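Starar Community Help > Home and Shared Spaces > Furniture and Cleaning

Fuzzy table top, syrup bottles and a tissue box that wanders

Rosine Marchal
posted in Home and Shared Spaces

Good evening to all. I hope this is the correct section, if not please move my message.

In our building we have a common room with a table, and the top of this table is soft, a little like felt or like a very short carpet. The colour is between blue and green. I like it very much, it is quiet when you put down a cup and the corners are rounded, so my hip is grateful. The room is shared by 19 households and I have accepted to keep this table in good order until autumn.

My difficulty is with the small things which live on it. There is a yellow squeeze bottle with a green pointed cap, a smaller bottle with a yellow flip cap which people always lay on its side, the tissues, and then whatever somebody has put down and forgotten, such as a straw in its plastic or a little packet in printed paper.

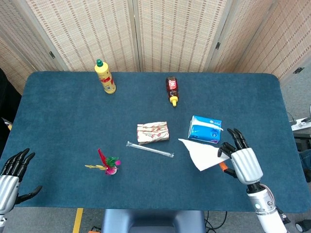 I would like to know three things. First, if a sweet or oily drop falls on this type of surface, how do I take it out without making the fuzz flat? With a smooth table I would simply pass a wet cloth, but I tried this at home on a scrap of similar fabric and it dried with a ring around the place.

Second, the tissue box. It weighs nothing, and when it is nearly finished it comes along with the tissue if you pull with one hand. Is there some trick to hold it? I do not want glue on the fabric.

Third, would you put a tray? My neighbour says a tray will look like a cafeteria. I am not sure that this is a bad thing.

I will also say that the folding screen behind the table is woven, beige with small dark marks, and I try not to wet anything close to it.

Thank you in advance for your patience with my English.

gravelroad_deb
Put a tray. Done.

Seriously, a tray, and bottles standing up and not lying down. Any bottle with a flip cap will leak one day if it sleeps on its side. We had one at the cottage and I was cleaning the shelf for a whole long weekend.

Plodanum
I worked several years in upholstery cleaning, first in my country and after that in Canada, so maybe I can help with the first point. Please try everything on a hidden place before, under the edge if the fabric goes that far. I do not know what your fabric is made of and some dyes are not strong.

For sugar (syrup, honey, juice):
Lift what you can with the edge of a spoon. Do not rub. Put a white cloth, damp with lukewarm water, on the spot and press. Move to a clean part of the cloth and press again, 4 times or so many times as you need until nothing sticky comes. Then comes the step that most people forget: make a larger area slightly damp, with a soft border, and dry it with a towel and a weight on top for 2 hours. The ring you saw on your scrap was probably the dirt that travelled to the border of the wet zone and stayed there.

For oil or sauce:
Cornstarch, dry, left for the night. In the morning you vacuum it with the small brush. If there is still a mark, one drop of dish soap in a glass of water, and press the same way. I have also used a foam called Cikard which did no harm, but it has a strong perfume and in a shared room somebody will complain.

When it is fully dry, brush the fuzz with a soft clothes brush, always in one direction. If it is flat from a bottle that stood a long time, hold a steaming kettle at a good distance, count to 5, and brush again. Not too near! If the fabric is glued on the table, much steam can make the glue let go and you will have bubbles.

About the box: I would cut a piece of rubber shelf liner, a bit smaller than the bottom, and fix it under the box with two loops of tape. The tape touches only the cardboard. It grips quite well on short fabric. You can also put the box in a heavier cover and then it does not matter if it is nearly finished. And pull the tissue up, not to the side or toward you. When the direction is up, the box has less reason to travel.

Rosine Marchal
Thank you both, I have read this twice with the dictionary. I went down to look at the table again with your advice in my head.

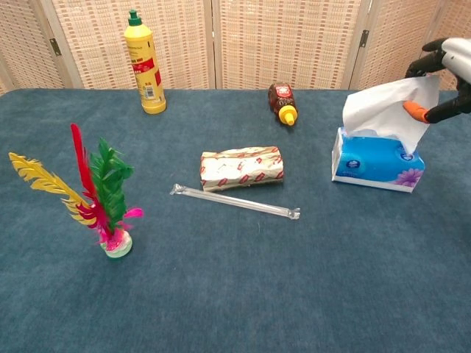 Masson, July
The tissue going up from the opening is as Plodanum explains it, and I will put a small note beside the box for the others. I found shelf liner at the hardware store, the thin kind with holes, and I will cut it tomorrow after breakfast. For the bottle with the yellow flip cap, I am going to ask that it be kept standing. I have nothing to say against the yellow one with the green point, it stands very well by itself.

Concerning the tray, I have found one with a low border in cork. My neighbour has looked at it for a long time and said "if you must." It would take the two bottles and the wrapped packet. The straw I would rather see in a drawer, and the decoration with the pink and the red feather can stay where it is, people are fond of it.

One more small question for Plodanum, if you are still reading. Does the cornstarch need to be pressed into the fabric or only poured over it? My sister insists for pressing.

Plodanum
Only poured, and then pat it very lightly with the fingers. If you press hard it goes down between the fibres and you will vacuum white powder until Christmas. Cork is a good choice for the tray, but wipe the underside sometimes, the crumbs go there.

gravelroad_deb
Told you, tray.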